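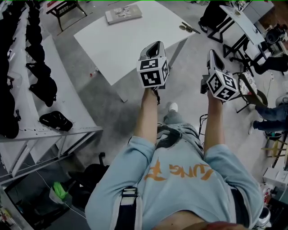 Open day at Menulen, Sunday night

Home, shoes off, leftover noodles on the couch, and I want to get this down before I forget half of it. I went to the open day at Menulen after all! I'd been going back and forth on it all week (the bus out there is a pain on weekends), but I am so glad I went.

I expected big orange arms behind glass. What they had was a concrete-floored workshop with tables and shelves and people milling around, and the thing everybody lined up for was a pair of grippers you hold yourself, one in each hand. Gray and white plastic, with a white cube stuck on each one that's covered in black and white square patterns. The cubes are for tracking, so the computer knows where your hands are going. You do a chore with the grippers, it gets recorded, and later a robot learns from a whole pile of those recordings. They told us they have 3,922 so far and most of them are folding or putting stuff in boxes. I asked if anyone had done dishes and the answer was "not since the carpet," so there's a story there.

I got my turn at 2, right after a kid who was way better at it than I will ever be. You squeeze and the tip closes, easy enough, but you lose all the feeling in your fingers and suddenly picking up a sock is a project. I dropped mine twice. My shoulders were sore after a few minutes and I kept holding my breath, like I was threading a needle.

Then the demo with the real arm, which they call Bach. It folded a dish towel - slowly, so slowly, with this long pause in the middle where we all leaned in. The second towel went on the floor and people clapped anyway. A man behind me wanted to know what it cost and got a very long answer about Stiltard, the company that makes the motors, and no number. Somebody else heard almost 2,000 for the grippers alone, but I don't know if that was the pair or each.

I do keep thinking about the towel. It took forever and the corners didn't match, and mine don't either, so fine.

Picked up a flyer for their evening sessions, where you can come in and record for a couple of hours. I might do it in April if work calms down. Need to check if the late bus still stops at Lornari or if I'd have to walk from the bridge. Also need to buy socks.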